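Home Essays Archive About Subscribe

The Light Stays On

Haris Usmani
September 3, 2026

My bedroom has not been dark since we moved to Melham. I own curtains. I paid extra for the kind with the rubbery backing, and they do a fine job of keeping the streetlamp out, so that I can better appreciate the glow of the air purifier.

The purifier is a Flevska. It has a blue light to tell me it's on, in case the noise and the moving air left me in doubt. The phone charger has a light to say it is charging and another to say it has stopped. The smoke alarm blinks, and I'll give it that one. The power strip has an orange switch bright enough to read by, and its whole message is that electricity continues to be available in the wall.

I brought this up with my sister-in-law, Kausar Chaudhry, who designs packaging and knows people who design worse things. Her view is that a light is the cheapest way to look finished. A plain box might be broken or might be a doorstop. Put a light on it and it becomes equipment.

I can believe that. I also believe whoever approves these lights does it in an office at two in the afternoon, where everything looks dim and polite. Test it at night, I say. Put the engineer in the guest room with the sample and come back at breakfast.

My toothbrush pulses while it charges, slowly, like something breathing in a cave. My previous toothbrush ran on a battery and told me it was empty by stopping. I understood it perfectly.

For a while I used black electrical tape. Tape works, but it comes off in October when the heat goes on and the glue gives up, and then you've got a light with a gummy halo. My wife says the room looks like it was searched by the police. She sleeps fine, of course. She could sleep on a runway.
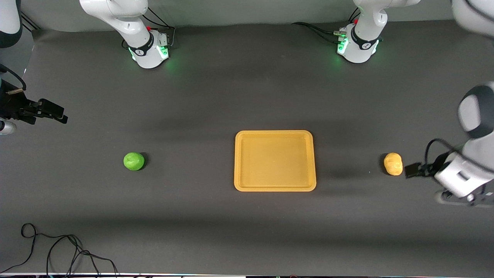 What I want from a light is some sense of who's supposed to be looking at it. A status light is a message, and a message ought to have a reader. On a workbench, fine: a ring of bright green lights wrapped around the joint of a white robot arm, throwing a faint green tint over the dark gray tabletop, is at least in a place where people go with their eyes open. Be as green as you like in there. But a humidifier wants the same attention, a foot from my pillow, at three in the morning, when the only news it could have for me is mist. I have written to Flevska asking for a model with a switch for the light. They sent back a link to the sleep edition, which costs $501 and has a softer blue.

Comments (4)

Teresa Magalhães
Nail polish! Two coats of dark red. Stays put all winter and you can still see the smoke alarm if you need to.

nightowl816
My Weerakoon fan has a "night mode" and there is a light to tell you night mode is on.

Borghild Engström
I unplug everything at bedtime. Then I reset the clock every morning. I don't recommend it.

Danish Jatoi
Team wife. Close your eyes, man.

Contact: Wamstead Review, Box 897, Melham | © 2026 Wamstead Review | Back to top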